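4. What people leave on shared kitchen counters

4.1 Setting

The office kitchens in this study belong to a single building on the edge of Bravholm, occupied at the time by two tenants who shared everything below the third floor. Tinen, a payroll bureau, had the first floor and most of the fridge. Ledesma, which sells flooring to hotels, had the second floor and the good kettle. Both firms had agreed to let us read their kitchen notices and put a short survey in front of their staff, on the understanding that we would not take sides over the kettle.

In all, 205 people had a pass to the building during the study period. Of these, 200 told us in the entry survey that they "always" or "nearly always" cleared up after themselves. The remaining five said "it depends", and we have come to think of them with some affection. If the answers are to be believed, the kitchens should have been close to spotless and our study should have been very short. We had asked for funding for eight months.

Self-report on tidiness is known to run high, and we had expected it to. We had not expected it to run high in the same week that the Tinen office manager put up a notice, in red, asking whoever owned the soup to come forward. The notice stayed up for 30 days. It gathered four replies in pen, one of them a poem, and none of them a confession.

4.2 Abandoned or merely resting

Our main difficulty was one of definition. Earlier work on litter deals with things dropped in the street, where the intention is fairly plain. A kitchen counter is a kinder place. An item on a counter may be forgotten, offered to others, saved for later, or parked while its owner takes a call, and it looks much the same in all four cases. We use the word "resting" for any item whose status cannot be settled by looking at it, and "abandoned" for an item that at least two people have separately complained about.

The difference matters to the people involved. In interviews, staff were quick to call other people's things abandoned and slow to use the word of their own. One Ledesma respondent described a colleague's yoghurt as "basically a crime scene" and, some minutes later, her own half-eaten flapjack as "on the go". She had last been near the flapjack before lunch on the previous day. When this was put to her she said that it was a large flapjack.

Small, dry and wrapped goods are the hardest to place. A bowl with a spoon in it is read by almost everyone as a failure of manners, while a sealed packet is read as a plan. Fruit falls somewhere between the two (Figure 3). Respondents tended to see a single piece of whole fruit as blameless on the first day and faintly sad by the third, and several said they would never eat one they had found, even if invited to. Drinks bottles drew more hostility than either, mostly on the grounds that somebody would have to decide whether to pour them away.

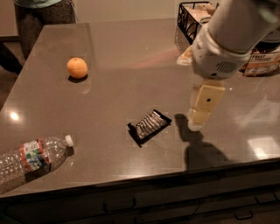 This page was last changed on June 5, 2022.

Figure 3. Items of the resting type on a grey speckled counter: a small orange citrus fruit, a snack packet in a black wrapper, and a clear plastic water bottle on its side.

Position also enters into it. Respondents told us that anything pushed against a wall had been "put", whereas anything out in the open had been "left". We found this rule stated with great confidence on both floors. We also found that it was used chiefly in defence of the speaker. An item by the wall was thought to show consideration when it was one's own and concealment when it was not.

4.3 Notices

During the study we collected every written notice from the two kitchens, with the permission of whoever had written it, where this could be found out. The notices fall into a rough order of age. Young notices say please. They mention "we" and "our lovely kitchen", and are printed on white paper in a font with rounded corners. Middle-aged notices drop the "lovely" and take up capital letters. Old notices are laminated.

Lamination deserves a remark. Both firms treated it as a serious step, and at Ledesma it needed the agreement of two managers. Yet in interviews laminated notices were the ones staff could least often recall. One respondent, asked what the sign directly over the sink said, guessed that it was about fire. It was about teaspoons. A handwritten note on a torn envelope, by contrast, was recalled by nearly everyone who had passed it, word for word in some cases, and was still being quoted in meetings a fortnight later. The note read "I know it was you."

We cannot say that this note changed anyone's conduct. It did change the talk. Eleven people told us in private that they thought it was meant for them, and three of those offered us an account of something they had done with a colander.

Tone was more of a worry to the writers than to the readers. Those who had put up a notice had often spent a good while on it, and two showed us earlier drafts. One draft moved from "Kindly rinse" to "Please rinse" to "Rinse", then back to "Kindly rinse" with a smiling face, which its author regretted. Readers, for their part, mostly reported not having noticed a tone, or a notice.

4.4 The Semimel scheme

In May both firms took part in a trial of Semimel, a shared rota run from a phone. Each user is given a day and a small task, such as wiping down or emptying the dishwasher, and marks it as done. The scheme had been picked by the building's landlord, who did not use either kitchen.

By the end of the trial about 600 tasks had been marked as done. This looks handsome until it is set beside the interviews. Many users marked their task as done on the way to work so as not to forget to do it. Others marked it when they saw that the counter was already clean, reasoning that the task had been to have a clean counter. A small group at Tinen had learnt that the task could be passed to the next person with one tap, and one dishwasher duty travelled through the whole of the payments team before coming back to the man who had first sent it on. He described this as unfair.

Still, it would be wrong to call the scheme a flop. Complaints to the office managers fell at both firms. Our own reading is that the complaints had found a new home in the comments box inside Semimel, where people could write at any length and where, as far as we were able to learn, the messages were read by no one in the building. Staff spoke warmly of the comments box. Several asked if it could be kept on without the rota.

4.5 Limits

The study covers one building and two firms, one of which moved out shortly after we had finished, for reasons that we are told had nothing to do with us. Our presence is bound to have had some effect. Respondents who met us in the kitchen were inclined to pick up a cloth and hold it for as long as we were there — a habit so common that we began to book interviews elsewhere to spare the cloths.

The survey also asked about tidiness in general and did not separate washing up from putting away. A pilot question on this was dropped when it became clear that many people hold themselves to be strong at one and excused from the other. We should have kept it in. The split came up again and again in the interviews, most sharply among those who shared a house with another respondent, and their accounts of who did which did not agree on a single point.

Finally, we made no attempt to trace the ownership of any item. This was a condition of access, put to us by both firms in nearly the same words, and we kept to it. The matter of the soup is therefore left open. A staff member has since written to us on the subject, asking that the letter be treated as confidential, and it has been passed to the ethics board along with the container.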